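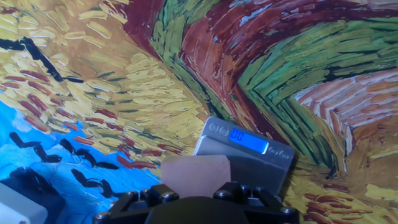 Reading time: 2 min

Londwood asked whether a zero on the scale has to be confirmed before every weighing, or only at the start of a shift. Chantelle Lekota wanted it before every one, and the handling rules now say so. The other questions we get most often are answered on this page.

Which rules does this page cover?
The Cirik bench rules for small arms that pick up, weigh and place light objects. They are house rules. They don't replace the safety standards that apply to your site or the manual for your arm.

What do I do if the scale won't zero?
Stop the run, clear the platform and zero it by hand. If it fails twice, swap the scale and write the swap in the log. Do not correct the numbers afterward.
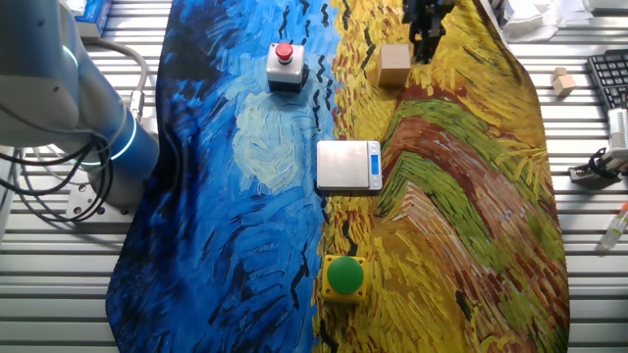 Kershaw
Bench Rules Editor

Updated September 23, 2025

Can I use a patterned cloth or mat under the objects?
Yes. Write down which one you used. A busy print is allowed as long as the scale and any buttons sit flat on it. Smooth out folds under the scale first, as they can throw off a reading.

Do push buttons on the mat count as emergency stops?
No. A button that is part of the task is a task object, whatever its color. The emergency stop has to be wired to the arm, fixed in place and within reach of the operator. Tell new operators which is which before their first run.

How heavy can an object be?
The limit under these rules is 250 grams. If your scale or gripper is rated for less, the lower number applies.

How fast may the arm move near the scale?
No faster than 87 millimeters per second once the gripper is over the mat. Elsewhere, use the speed in your risk assessment.

Can I reach in to move something?
Only when the arm is paused and the operator has said so out loud. A lit ring on a joint means different things on different arms, so check the manual before you treat it as a sign that the arm is stopped.

How long do we keep logs?
Until the end of December of the following year. Jidirard sites keep theirs on the shared drive under the bench number.

44 shares | 3 comments

We use cookies to remember your settings. Accept | Manage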